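Why Do We Have Wrists?
By Fionnuala Conneely

Hold out one arm and wave. The part that bends between your hand and your forearm is your wrist. Each wrist has eight small bones, set in two rows. They slide a little against each other when you move.

Most of the muscles that move your fingers are not in your hand. They are in your forearm. Long cords called tendons run from those muscles, through the wrist, and out to the finger bones. Hold your forearm with your other hand and wiggle your fingers. You can feel the muscles working.
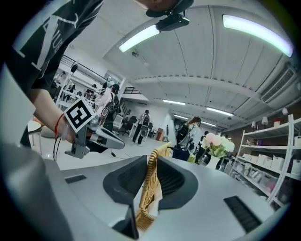
What is a pulse?

Each time your heart beats, it pushes blood through tubes called arteries. One artery runs close to the skin on the thumb side of your wrist. Press there gently with two fingers and you will feel a small bump, again and again. Suppose you count 22 bumps in 15 seconds. Multiply by four to get the number for one minute.

Words to know

Tendon: a strong cord that joins muscle to bone.
Artery: a tube that carries blood away from the heart.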